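생활 > 주방·수납 > 사용기

분류: 식기 정리 / 접시꽂이 / 바구니·쟁반

Grandeck 나무 접시꽂이 4주 사용기 (Fetberg 바구니, Quan 쟁반과 함께)

글: Chenxi Bai

접시꽂이를 새로 들였다. 그전에는 철사로 된 것을 썼는데 발 끝의 고무가 빠진 뒤로 상판에 긁힌 자국이 생겼고, 접시를 꽂을 때마다 쇳소리가 났다. 고무만 따로 구하려고 했지만 맞는 크기를 찾지 못했다. 그래서 나무로 된 것 중에 작은 것을 찾다가 Grandeck의 접시꽂이를 골랐다. 같은 날 Fetberg 바구니와 Quan 쟁반도 주문했다. 세 가지를 한 상에 놓고 쓰는 중이어서 글도 한 번에 쓴다. 중심은 접시꽂이고 나머지 둘은 짧게 적는다.

전부 내 돈으로 샀다. 4주 동안 거의 매일 썼고, 물이 닿는 싱크대 옆이 아니라 흰 상 위에 올려 두었다. 설거지 직후의 물기를 빼는 용도로 찾는 사람에게는 아래 내용이 다 맞지는 않을 것이다.

받았을 때

상자는 납작하고 작았다. 안에는 접시꽂이와 얇은 종이 한 장이 들어 있었다. 조립할 것은 없다. 종이에는 물에 오래 담가 두지 말라는 말과 식기세척기에 넣지 말라는 말이 적혀 있었다. 무게를 재 보니 263g이었다. 한 손으로 들어 옮기기에 부담이 없고, 접시를 뺀 상태에서는 손등으로 건드리기만 해도 조금 밀린다. 접시를 꽂으면 그런 일은 거의 없다.

색은 밝은 나무색이다. 세로로 선 가는 봉과 가로대로 되어 있고 장식은 없다. 첫날에는 나무 냄새가 났는데 며칠 창가에 두었더니 빠졌다. 봉의 윗부분은 둥글게 다듬어져 있다. 가로대 아래쪽에 거스러미가 한 군데 있어서 고운 사포로 문질렀다. 이 가격대에서 교환을 요구할 정도는 아니라고 보았지만, 손으로 자주 만지는 물건이니 받으면 한 번 훑어보는 편이 좋다.

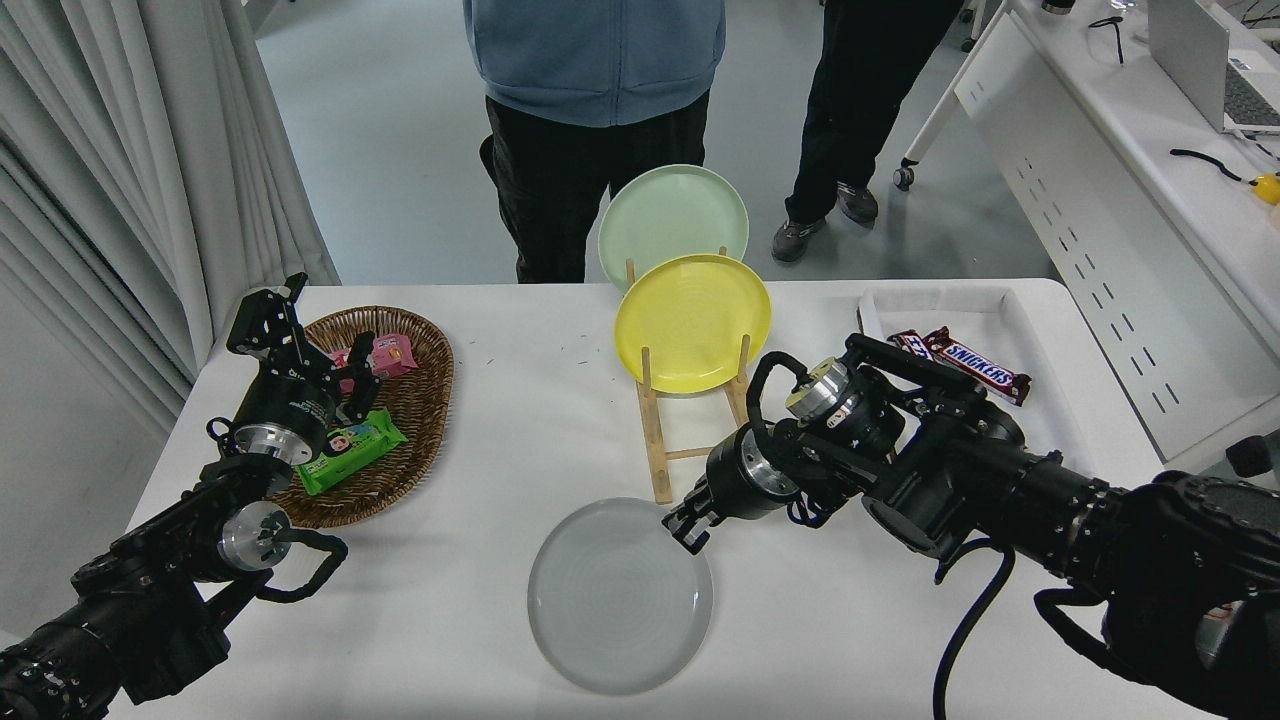 접시꽂이를 고를 때 내가 본 것은 봉 사이의 간격과 바닥이 차지하는 넓이였다. 간격이 너무 넓으면 작은 접시가 뒤로 눕고, 너무 좁으면 테두리가 있는 접시가 들어가지 않는다. 상품 설명에는 간격이 나와 있지 않아서 사진만 보고 짐작해야 했다. 판매처에 물었더니 이틀 뒤에 답이 왔는데 "일반 접시용"이라는 말뿐이었다. 이런 수치는 상세 페이지에 적어 주었으면 한다.

꽂아 보니

우리 집에서 매일 쓰는 접시는 연한 민트색, 노란색, 회색이다. 모두 둥글고 테두리가 조금 올라와 있다. 민트색을 맨 뒤에 꽂고 그 앞에 노란색, 맨 앞에 회색을 꽂는다. 순서를 바꿔 본 적도 있는데 결국 이 순서로 돌아왔다. 앞에서 보았을 때 뒤의 접시가 조금씩 보여서 어느 것을 꺼낼지 찾기 쉽다.

넣고 빼는 느낌은 괜찮다. 접시 아래쪽이 가로대에 닿으면 거기서 멈추고, 약간 기울어진 채로 선다. 처음 며칠은 봉에 접시 테두리를 자주 부딪쳤다. 위에서 똑바로 내리려고 하면 걸리고, 조금 비스듬히 넣으면 한 번에 들어간다. 손에 익는 데 오래 걸리지 않았다. 나무라서 부딪쳐도 소리가 작다. 아침 일찍 상을 차리는 날에는 이 점이 제일 마음에 든다.

맨 앞자리는 다른 자리보다 불안하다. 뒤에서 받쳐 주는 면이 좁아서인지 상을 닦다가 팔꿈치로 건드리면 접시가 살짝 돈다. 떨어진 적은 없다. 그래도 급할 때는 회색 접시를 꽂지 않고 접시꽂이 앞에 그냥 내려놓는다. 어차피 제일 먼저 쓰는 접시라서 불편하지는 않다.

깊은 그릇은 권하지 않는다. 국그릇을 꽂아 보았더니 앞쪽 봉에 배가 닿아서 들어가다 말았다. 파스타용으로 쓰는 우묵한 접시는 들어가긴 하는데 옆자리까지 차지한다. 큰 접시는 지름 30cm짜리를 시험해 보았다. 서기는 하지만 위쪽이 무거워져서 손을 떼기가 꺼려졌고, 바로 빼서 원래 자리에 돌려놓았다. 이 제품은 보통 크기의 납작한 접시를 몇 장 세워 두는 물건으로 생각하면 된다. 도마는 얇은 것이면 된다.

Fetberg 바구니

과자를 담아 둘 바구니로 샀다. 갈색의 타원형이고 엮어서 만든 것이다. 봉지 과자 몇 개를 눕혀 담기에 알맞은 크기다. 지금은 분홍색 봉지와 연두색에 가까운 밝은 초록색 봉지가 들어 있는데, 둘 다 만화 그림이 그려진 아이들 과자다. 높이가 낮아서 봉지가 서지는 않는다. 대신 뭐가 들었는지 들추지 않고 알 수 있다.
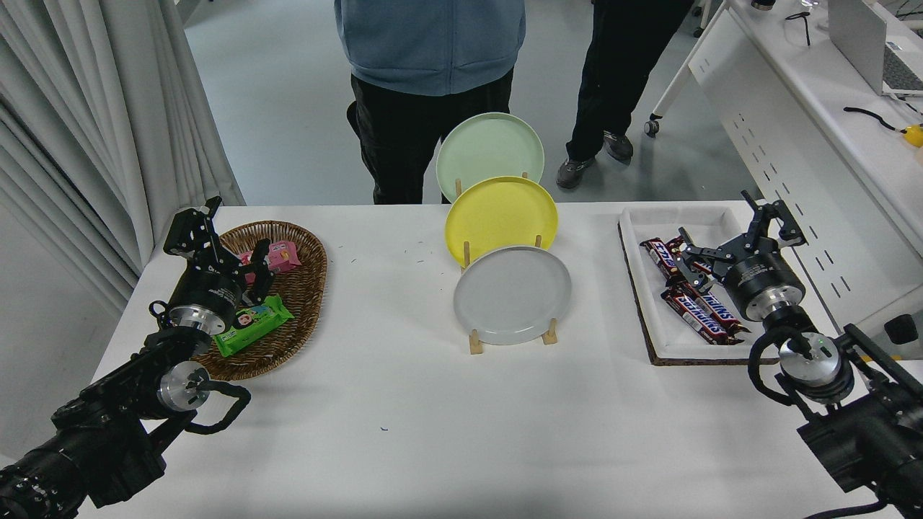
바구니의 단점은 부스러기다. 엮은 틈으로 가루가 들어가면 행주로는 닦이지 않는다. 나는 일주일에 한 번 뒤집어서 바닥을 두드리고 마른 솔로 턴다. 물로 씻어도 되는지는 설명이 없어서 아직 해 보지 않았다. 바닥에 종이를 깔아 볼까 했지만 봉지째 담는 동안은 필요가 없어 보여 그만두었다. 빵이나 껍질 있는 견과를 바로 담을 생각이라면 천이나 종이를 까는 것이 좋다.

엮은 상태는 고른 편이다. 끝처리가 테두리 안쪽으로 들어가 있어 옷에 걸리지 않는다. 바닥은 평평하게 닿는다. 처음 놓았을 때는 한쪽이 조금 떠 있었는데 책을 올려 하룻밤 눌러 두었더니 나아졌다. 같은 제품을 먼저 산 Jinfeng Liang도 바닥이 떠서 왔다고 했으니, 포장 과정에서 눌리는 것 같다. 이 정도는 감안하고 사면 된다.

Quan 쟁반

흰색의 얕은 직사각형 쟁반이다. 가장자리가 올라와 있어서 작은 물건이 굴러 나가지 않는다. 초콜릿 바를 담기도 하고 비워 두었다가 수저를 나를 때 쓰기도 한다. 스니커즈 같은 바 종류는 쟁반에 두는 쪽이 바구니보다 꺼내기 편하다. 바구니에 같이 넣으면 봉지 밑으로 들어가서 찾게 된다.

흰 상에 흰 쟁반이라 눈에 띄지 않는다는 말을 식구에게 들었다. 나는 그래서 골랐다. 상 위에 색이 있는 것은 접시와 과자로 충분하다. 다만 김칫국물이 한 번 튀었을 때는 바로 닦지 않으면 안 되겠다는 생각이 들었다. 젖은 행주로 닦아서 지워졌고 자국은 남지 않았다. 커피 얼룩도 같은 식으로 지웠다.

두께는 얇은 편이다. 물을 가득 채운 컵을 여러 개 올려서 옮기면 손에 휘는 느낌이 온다. 컵은 두 손으로 따로 나르고 쟁반은 가벼운 것에만 쓰기로 했다. 손잡이가 없어서 상에 붙어 있는 쟁반을 집어 들 때 손톱을 밀어 넣어야 한다. 바닥 아래에 2mm짜리 펠트 조각을 붙이고 나서는 한결 집기 쉬워졌다. 펠트는 집에 있던 것을 썼고 제품에 들어 있지는 않다.

상 위에 놓는 자리

왼쪽에 바구니, 가운데 접시꽂이, 오른쪽에 쟁반을 둔다. 모두 상 안쪽으로 밀어 두고 앞쪽은 비워서 음식을 덜거나 접시를 내려놓는 자리로 쓴다. 처음에는 접시꽂이를 오른쪽 끝에 두었다. 내가 오른손잡이라 그게 편할 것 같았는데, 지나다니면서 옷자락이 봉에 걸리는 일이 있어서 가운데로 옮겼다. 가운데에 두니 어느 쪽에 앉은 사람이든 손이 닿는다.

접시꽂이를 벽에 바짝 붙이는 것은 좋지 않았다. 뒤쪽 접시를 비스듬히 넣을 틈이 없어서 봉에 계속 부딪친다. 손바닥 하나가 들어갈 만큼 띄우면 해결된다. 선반 안에 넣을 사람은 위쪽 높이도 재야 한다. 접시가 들어 있을 때의 높이에, 들어 올려 빼는 높이가 더 필요하다. 나는 이걸 생각하지 않고 Stadthorpe 선반 아래 칸에 넣었다가 민트색 접시를 꺼내지 못해서 접시꽂이째 도로 꺼냈다.
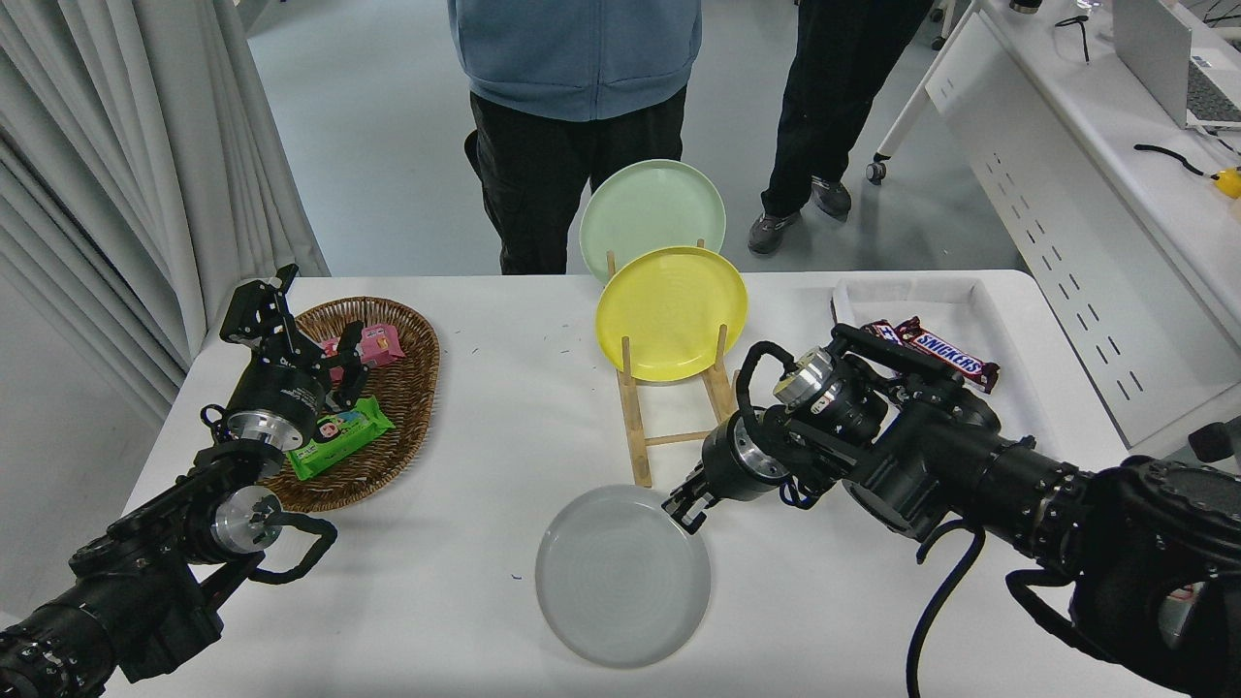
4주 뒤의 상태

접시꽂이는 휘거나 갈라진 곳이 없다. 접시가 닿는 가로대의 윗면이 조금 반들거리고, 그 자리에 옅은 선이 생겼다. 가까이서 보아야 아는 정도다. 물기를 완전히 닦지 않은 접시를 몇 번 꽂았더니 아래쪽 나뭇결이 약간 일어났다. 마른 뒤에 사포로 한 번 문지르고 식용 기름을 얇게 발랐다. 색이 조금 짙어졌지만 얼룩지지는 않았다. 싱크대 옆에서 매일 젖은 접시를 꽂는다면 이 작업을 더 자주 해야 할 것이다.

봉은 아직 단단하게 박혀 있다. 돌려 보아도 움직이지 않는다. 접착 부분에 풀이 조금 삐져나와 굳은 곳이 있는데 뒷면이라 그냥 두었다.

바구니와 쟁반은 처음과 같다. 바구니 테두리에서 가는 부스러기가 며칠 떨어지다가 멈췄다.

아쉬운 점

- 접시꽂이의 봉 간격이 어디에도 적혀 있지 않다.
- 맨 앞자리가 다른 자리보다 덜 안정적이다.
- 발에 미끄럼 방지 처리가 없다. 나는 쟁반에 쓰고 남은 펠트를 붙였다.
- 바구니는 청소가 번거롭다.
- 쟁반에 손잡이가 없다.

살 만한가

접시꽂이는 다시 산다면 같은 것을 살 것 같다. 납작한 접시를 몇 장만 꺼내 두고 쓰는 집이면 맞다. 식구가 많아서 접시를 여러 장 쌓아 쓰는 집이라면 더 긴 제품을 찾는 것이 낫고, 물받이가 필요한 사람에게는 맞지 않는다.

바구니는 봉지 과자용으로는 만족한다. 다른 용도로는 잘 모르겠다. 쟁반은 비슷한 것이 많으니 굳이 이 제품을 찾아서 살 이유는 없고, 나는 배송비를 맞추려고 같이 담았다. 그래도 상에서 치운 적은 없다.

추가: 더 작은 접시도 서는지 물어본 분이 있어서 간장 종지 받침으로 쓰는 접시를 꽂아 보았다. 봉 사이로 빠져 버린다. 앞접시 정도는 되어야 선다.

이 사이트는 방문 통계와 화면 설정 저장을 위해 쿠키를 사용합니다. 계속 이용하시면 쿠키 사용에 동의하신 것으로 봅니다. [동의] [설정 변경]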